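December
by Hilde Hendriks

Review: Clodetti bench arm, two-finger version, 8 weeks in

Short version for people skimming. Good at lifting things out of a plate and setting them down. Bad at wires. Not a replacement for a person on a PC teardown bench, and the price makes that sting a bit.

Longer version. We do refurb and parts recovery at Vinmont, mostly old office desktops. Schools, a dental chain, one insurance office that seems to swap everything every time the carpet changes. Boring work, same moves all day: panel off, memory out, drive out, cooler off, CPU out, sort, next. Sounds like exactly what a machine should be doing by now. That was the pitch anyway. Ghazal Bahrami runs our bench and she agreed to give it a fair go if she didn't have to be nice about it afterward.

Setup. Two days. Manual says an afternoon, no. Slatted aluminum table is great, everything clamps down where you want it. Mounting the arm was easy, teaching it was not. The teach software is by Tehrani and looks it's age, but it saves often and it never lost a program on us. Fixture plates we print ourselves. First one warped, second one fine.

What it does well: repeat a move. Put the tower on its side in the same spot, and it goes back to the same spot all day. Memory sticks, once a person has opened the clips, almost 26 a shift before somebody has to step in. Doesn't sound like much. It isn't much. But those are ones Ghazal didn't have to pull.
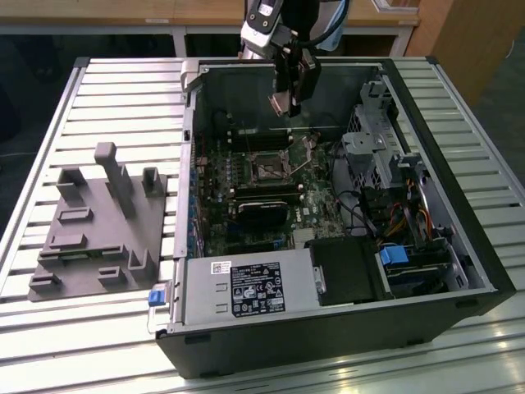

CPU sockets are where I got my hopes up and then put them away again. Lever is a hooked little thing under spring tension, you push down, out, then up. A person does that without looking. The arm pushes down, slides off, stops, beeps. We got it working on one model of case after a lot of fiddling with the angle. Changed to a different model and back to zero. Metal fingertips are strong enough but there's no give in them, and I would not let them near socket pins on a board I wanted to sell.

Cables, forget it. Any bundle that flops across the board and it has no clue. Somebody ties them back first. So now you have a person doing the annoying part and the robot doing the easy part, which is kind of backwards??

Latches: mixed. Push-and-lift plastic ones OK. Anything where you squeeze and pull at the same time, maybe half.

Noise is fine. Quieter than our compressor. The beep is awful and you can't turn it down, only off, and then you don't notice it stopped. We taped over the speaker.

Support from the reseller, Fulluslow, was good. Picked up the phone, sent new fingertips for free when ours got chewed. Extra pair is normally 400 which is robbery for two bits of metal.

Price: 4000 for the used unit with gripper. New is a lot more and I wouldn't.

People keep asking me if this means a robot is going to fold their laundry soon. No idea, but a PC case is stiff and square and always has its parts in the same place, and this thing still needs a babysitter. A wet towel doesn't do any of that. Draw your own conclusions.

Who should buy: shops with a big pile of the same model. Somebody on staff who likes fiddling with angles. Who shouldn't: anyone taking mixed lots, we are about half mixed and those all still go to Ghazal by hand, she's faster and she doesnt beep.

Keeping ours for the memory and the flat-out sorting. Will update when the softer fingertips get here, they're on backorder till spring.

3 out of 5. Ghazal says 2.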